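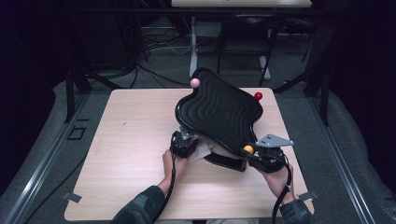 Grupo de Manipulação Bimanual - Laboratório Gudeta

Voltei na segunda-feira à tarefa do tabuleiro preto com as três bolas, que no grupo chamamos Drillano. O tabuleiro é levado com as duas mãos, uma pega de cada lado, e o que nos interessa é a inclinação: quanto cada mão cede quando a outra levanta. Uma política treinada só com posições tende a copiar a trajetória média das duas mãos, e a média serve mal para um objeto rígido agarrado em dois pontos.

O método é simples de descrever. Cada demonstração é gravada com as duas pegas e com a vista da cabeça. Depois, em vez de prever a pose de cada mão em separado, o modelo prevê a pose do tabuleiro e a distância entre as pegas, que devia ser constante. Quando essa distância varia, temos uma medida direta do erro, sem precisar de anotar nada à mão.

Neste momento temos 273 demonstrações aproveitáveis, cortadas em 2576 segmentos curtos. O modelo prevê 16 passos de cada vez. Experimentei também prever 2 e o movimento ficou aos solavancos, com correções seguidas em sentidos opostos. Com 16 ficou mais suave, mas reage tarde quando uma bola começa a rolar.

As bolas têm cores diferentes, rosa, vermelho e amarelo-alaranjado, e isso ajuda o seguimento visual. O problema maior são os sulcos em relevo do tabuleiro. São pretos e brilhantes, os reflexos mudam com a inclinação e o estimador de pose perde o contorno em alguns ângulos. Passei a usar só a borda exterior - o contorno ondulado é irregular o bastante para dar a orientação sem ambiguidade.

O código de treino continua no repositório Flandoretti, no ramo de outubro. Falta juntar a versão nova do alinhamento temporal entre as duas pegas, que por enquanto corre num script à parte. A seguir quero repetir o treino sem a vista da cabeça, para ver quanto do resultado vem só das mãos.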